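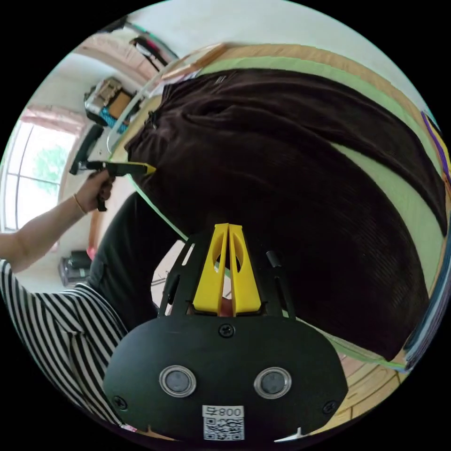

Brown corduroy on the green cloth, window side of the room.

I have fallen completely for corduroy and I'm not sorry. It started in November, when I found a length of wide brown cord at the bottom of a remnant bin and paid nine dollars for it, and since then half of what I sew, mend or drag home from thrift stores has ridges on it. Brown is still my favorite. It looks like chocolate cake in the morning and like good dirt in the evening, and it goes with every sweater I own.

What I didn't know back in November was how to press it. I treated it like denim! Hot iron, right side up, lean in. If you've done this you know what you get: a shiny flat patch the exact shape of the iron, right on the thigh, where everyone can admire it. I wore those pants anyway, with a long cardigan.

So this is everything I've picked up since then, mostly by ruining things, and a good part of it from my neighbor Warrick Halliday, who sewed theater costumes for 30 years and can tell from across the street if a hem has been rushed.

First, the pile. Corduroy has a direction, the same as velvet. Run your hand down the leg and it feels smooth one way and a little grabby the other. Before I do anything with heat I stroke the whole garment with my palm so it all lies the same way, and I get the lint off too – a fuzzy scrap of thread pressed into cord is there for life, or at least it feels that way when you're picking at it with tweezers at midnight.

Second, lay it out flat and take your time over it. I used to bunch the legs up and press whatever was on top. Now I spread the garment as wide as the surface lets me, smooth the pocket bags from the inside, and check the ridges. If they swing off in a curve, the fabric is being pulled somewhere, and pressing it like that will only set the curve in. Lift, shake, lay it down again. With big pieces I do this three or four times and I've come to enjoy it.

Third, go inside out for the seams. Turn the pants, put something with a nap underneath (a scrap of the same corduroy is perfect, pile side up, so the ridges have something to sink into) and press lightly. An old bath towel works too. Warrick has a proper needle board, which is a sort of bed of tiny wires, and he has never once offered to lend it to me. I understand.

For the right side, steam only, and keep a little air between the heat and the cloth. Then hands off! Let it cool where it is. The hardest part for me by far, because warm corduroy smells wonderful and I want to pick it up and put it on. Once it's cool I go over it with a soft clothes brush, down the ridges and then once against them, and the color comes up so deep you'd think it had been dyed again.

The waistband gets its own paragraph because it deserves one. There are so many layers in there, and the ridges usually run a different way from the legs, so it fights you. I do the inside of it first, then the fold at the top, and I never try to get it knife-sharp. A soft waistband looks right on cord. A sharp one looks like cardboard.

Some of you asked about my green cover after the last post. I love a green background under dark fabric, it's easy on the eyes and every bit of lint shows up. Mine came from Stiltden, the little fabric place behind the old bank, and they cut it off the roll for me while I dithered between that and mustard. Go with a color you like looking at, you'll be looking at it a lot.

And if you can press near a window, do. Daylight from the side shows you every shiny spot and every crushed ridge, and a lamp straight overhead hides nearly all of them. I moved everything over to ours last spring and I've caught so many mistakes early. Also there are leaves to look at, and I'm a happier person with leaves to look at.

Next up is a jacket in the same brown, if I can find enough of it. Stiltden had one more bolt when I was in, and I've been thinking about patch pockets, with the ridges turned sideways. Warrick says diagonal. I'm cutting a paper one each way tonight and pinning them up to see.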